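Perguntas frequentes — Dobrar e guardar calças de moletom

Lavanderia Fontes, atendimento e retirada em domicílio
Atualizado em 27 de abril de 2019

Reunimos as dúvidas que mais chegam pelo balcão e pelo formulário do site sobre calças de moletom. Para camisas, lençóis e roupa de cama infantil, consulte as outras páginas de ajuda.

Preciso de uma mesa para dobrar moletom?

Não é obrigatório, mas facilita. A cama afunda e a peça sai torta. Uma mesa lisa, em que a calça caiba esticada no comprimento, resolve. Se a mesa for curta, deixe a barra chegar até a beirada do seu lado e comece a dobra por ali.

Qual é a dobra que vocês usam?

A dobra em 4 partes. Estenda a calça com a frente para cima e alise do cós para a barra. Coloque uma perna exatamente sobre a outra, costura com costura. O gancho fica sobrando para fora como um bico: dobre esse bico para dentro, até formar um retângulo. Depois leve a barra ao cós e dobre ao meio mais uma vez.

As pernas sempre cruzam quando eu estendo a calça. O que faço?

É comum em malha grossa, principalmente quando a peça sai amontoada do cesto. Não tente corrigir puxando só a barra, porque o tecido torce na altura do joelho. Segure a perna com as duas mãos, levante e pouse de novo no lugar.
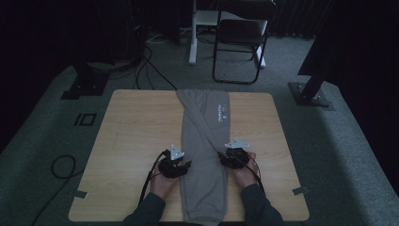
Com as pernas desencontradas, a segunda dobra fica mais grossa de um lado e a pilha tomba. Vale gastar um momento no alinhamento antes de seguir. O punho canelado costuma embolar um pouco; estique com a palma da mão, sem forçar o elástico.

E se a calça tiver estampa ou logotipo?

Dobre de modo que a estampa não fique no vinco. Em logotipos pequenos, perto do cós ou na coxa, basta mudar a dobra dois dedos para cima ou para baixo. Estampas grandes na perna pedem rolinho. Não passe ferro direto sobre a estampa; vire a peça do avesso.

Rolinho ou dobra?

Para gaveta rasa e mala, rolinho. Para prateleira, dobra. Os organizadores Carkeo que vendemos no balcão têm 3 divisórias e aceitam as duas formas, desde que as peças fiquem em pé.

Posso pendurar?

Pode, pelo meio, em cabide de barra larga. Pelo cós não recomendamos — o peso da malha deforma o elástico com o tempo. Cabide com presilha também marca.

Preciso passar moletom?

Em geral, não. Sacuda a peça ao tirar do varal e dobre assim que estiver seca. Quem entrega roupa no plano Vunarero recebe o moletom dobrado, sem passar. Para receber passado, marque a opção no pedido.

Como vocês entregam as calças?

Em pacotes de até 4 peças, com as mais pesadas embaixo. No plano Vunarero, o pacote vai em saco de algodão, que deve ser devolvido na coleta seguinte. Quem retira na loja recebe em papel.

Quantas calças cabem em uma prateleira?

Depende da malha e da altura da prateleira. Pilhas muito altas caem quando se puxa uma peça do meio. Se a prateleira for alta, faça 2 pilhas baixas lado a lado.

Vocês atendem academias e escolas?

Sim. Pedidos acima de 200 peças são tratados pela unidade Prindbridge, com prazo combinado por escrito. Em agosto a agenda dessa unidade fecha mais cedo, por causa dos uniformes de inverno que voltam para lavagem.

Minha dúvida não está aqui.

Escreva pelo formulário de contato e informe o número do pedido, se houver. Respondemos em até 2 dias úteis.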